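June, handheld gripper no. 3, pad change and finger alignment

Started 8:40. Left pad had been slipping on smooth lids since the Hedlund runs. Pulled both pads. Left one glazed over the first four ribs, right one fine, but replaced as a pair per the usual rule. New pads are the magenta ones from the Ostitz batch. Old ones bagged and labeled, in the drawer under the vise.

Mounting plates: two screws on the left plate backed out by hand, no tool needed. No trace of threadlocker. Fares says he left it off in the spring so the plate could be shimmed, and it never got put back. Cleaned the threads, medium threadlocker, snugged in a cross pattern. Right plate was tight, left alone.

Alignment: with trigger fully closed, left fingertip sat high of the right. Loosened the arm clamp, brought the tips level on the surface plate, retightened. Checked again after 225 open/close cycles, no shift. Trigger return is slow in the last bit of travel. Spring looks okay, suspect dirt in the slide. Wiped and put on one drop of light oil. Better, not perfect.

Camera: lens cleaned, bracket not touched. Ran the intrinsic check anyway. Reprojection error unchanged from the last entry. Width readout zeroed with tips closed.

Log counter at handover: 1851 episodes. Reset the pad counter only.

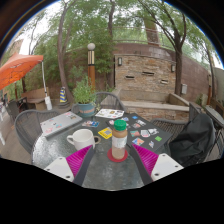 Finger position in the view is back where it should be, both arms angling in evenly toward the middle. Took the gripper out to the patio table for the grasp check. The jar with the green screw lid makes a good target, standing just above the gap with both pads clear of it on approach. Glass top is a poor background for the tracker, so keep the stickered board and the laptop on the table for features. 147 mm on the scale file is still the old Mollus value, do not use it for width.

Open:
- slide needs a proper strip and clean, Necati has the small circlip pliers
- order pads, one pair left
- threadlocker on the other units, check all plates
- Idon export still writes the old pad ID, edit by hand until fixed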